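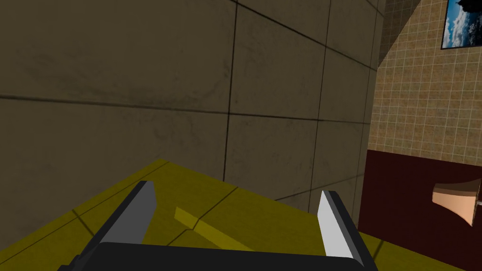
About Rundstead

Rundstead is a small policy office working on farming, land and rural water. We write briefings for members of parliament, local councils and farmers' groups, and we give evidence when a parliamentary inquiry asks for it. We are not connected to any party, and we do not tell our readers how they should vote.

The office was opened by Anneliese Kasten and Dinesh Samarakoon, who had both worked before as advisers on agricultural law. At that time they were often asked the same question by different offices: who may lease public grazing land, and on which terms? The answer was spread over many registers and old notices. Their first work was to put these leases in one list, and this list is still the centre of what we do. Today it contains 2,018 leases, of which 692 will come to their end before the next review of the grazing act.

Our work now

Drought payments. Séverine Hamel follows how the support money is paid to farms and how long the families wait for it. For her last report she read 549 decisions, including 253 which were changed after an appeal. The report proposes one form in place of the present four, and a fixed time for the answer.

Grazing leases. Gediminas Eglītis keeps the list and corrects it when a lease is sold or divided. If you find a mistake in the entry for your own land, please write to him. He will need the lease number and a copy of the last notice you have received.

Live animal transport. This is our newest subject. Dagim Tekleab is preparing a comparison of the rules for rest and water on long journeys, and we hope to publish it in July.

How we are paid

About half of our income comes from subscriptions to our weekly letter, Barua, which is sent every Tuesday. The other part comes from commissioned studies. The name of the client is printed on the first page of each study, and the client may correct facts but may not change our conclusions. We do not accept money from companies that hold a grazing lease.

Contact

Short questions by email are answered without charge, normally within three working days. Students who wish to use the lease list can ask for a free copy. For talks and public meetings, please contact Anneliese Kasten at least one month before the event and tell us who else is invited to speak.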